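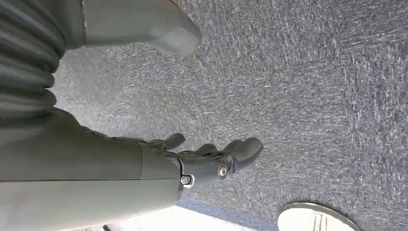

Figure 3. The hand above the carpet, seen from the wrist.

Last updated: February

5. Results on small household chores

In this section we report how far the system can go with the ordinary work of a room, such as putting small soft things into compartments and picking up items from the floor. We made 1000 attempts over all chores. We counted an attempt as successful only when the final state was correct and no person had touched the objects or the robot in between. With this strict rule, 300 attempts were successful. If we also accept the attempts in which the operator gave one verbal correction, the result looks much better, but we think that such a number would mislead the reader, and we do not use it in the comparison with the Mesell baseline.

The floor chores were the weakest group. The carpet is gray and speckled, in a mix of blue-gray, charcoal and white flecks, and the hand is dark gray. From the wrist it is hard to judge how much space remains between the fingertips and the floor. In Figure 3 the fingertips are still above the carpet. The planner must decide from views like this one when to stop the downward motion. When it stopped too early, the fingers closed on air. When it stopped too late, the contact with the floor triggered the force limit and the attempt was ended. A person doing the same task simply lets the fingers touch the carpet and slides them under the object. We tried to copy this behavior with the Vukadinović compliance controller, and it helped with flat rigid objects. For cloth the improvement was small, and it disappeared when the cloth had the same brightness as the floor.

We want to mention also the question of the thumb. During the approach the fingers are kept partly curled, so that they are ready for a pinch grasp. This saves time at the moment of closing, but the fingers then hide a part of the object from the camera at the wrist. Opening the hand fully gave a better view and a slower chore. Lorna Niven, who rated the recordings, observed that many failures began in the second before contact, and that she could often predict them earlier than the planner did. We did not find a simple way to give this ability to the planner. In the end we kept the curled approach for all the attempts reported here.

The table chores use a cardboard organizer on a light wooden table. Thin dividers separate it into narrow cells, and the task is to place one soft item in a given cell. For the hand, each cell offers little free space on the sides. The organizer is also light, therefore a finger which presses on a divider can move the whole box instead of bending the divider. After such a movement the stored position of the cells is not valid anymore, and the next placement fails even if the grasp is good. The image below shows the hand over the organizer, with a crumpled white cloth or tissue in the frontmost part. This is an item that a child can push into place without looking. The robot needs up to 3 minutes for it, including the repeated localization of the box.

Other things on the table also matter. Cables and pieces of paper were left in place during the trials, as we wanted conditions close to a real workplace. The Skilletti segmentation model sometimes joined a cable with the border of the box, and the planned path then avoided a region which was in fact free.
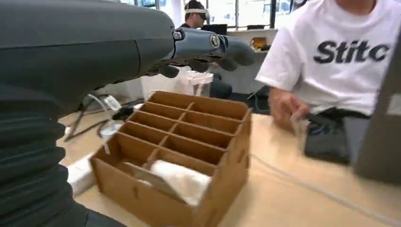 5.1 Comparison with human performance

People made almost no errors in these chores, so a comparison of success rates says little. We therefore compared the time and the number of regrasps. The Kekham protocol defines a regrasp as any opening of the hand after first contact, and we follow this definition. People regrasp often and quickly, while our system does it rarely, and each time it must compute a new approach from a safe height. We consider this the main reason for the difference in time. The speed of the arm itself has a smaller influence, as raising the speed limit changed the total time only a little. For the chores studied here, our answer is that the machine can do them with a person near, and it cannot yet be left alone with them.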